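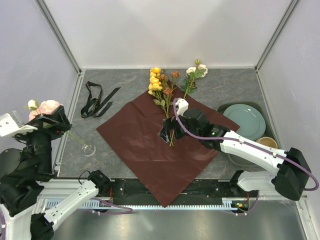 Yellow and cream roses laid out on the brown cloth

Prindthorpe Hall, kitchen and main room walk-round, 11/19/23

Morning all! I went round with Woo-jin Ha before the flower club's winter sale, so my comments are a bit rambly (sorry, I had cold hands and a bad pen).

Fire exits -- OK. Both doors open with one push. The side one sticks when it rains, so give it some shoulder.

Extinguishers -- OK, but the tag on the kitchen one runs out in January. I've rung Stako and they'll come before then.

Chairs -- 194 counted, 19 put aside with wobbly legs. Please don't sneak them back in!

Hot water urn -- FAIL. The lid catch has gone again. Use the two kettles for now and keep them well back from the hatch.

Extension leads -- OK after a moan. I found one running under the rug by the stage and moved it. Tape them along the wall, please.

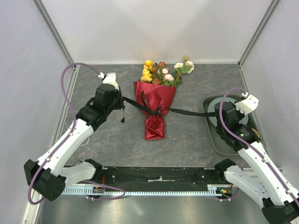 Black ribbon round the dark red paper

Floor -- mostly OK. Leaves and wet stems are murder on those tiles, so sweep as you go and keep a mop handy. Roxana Restrepo has put a second bin by the sinks, bless her.

First aid box -- low on plasters, and the eye wash is out of date. I'll order from Zarmont, order no. 67.

Ladder -- not checked, couldn't find it. Has anyone lent it to the Echeverri lot next door?

Next look round: when the urn's fixed.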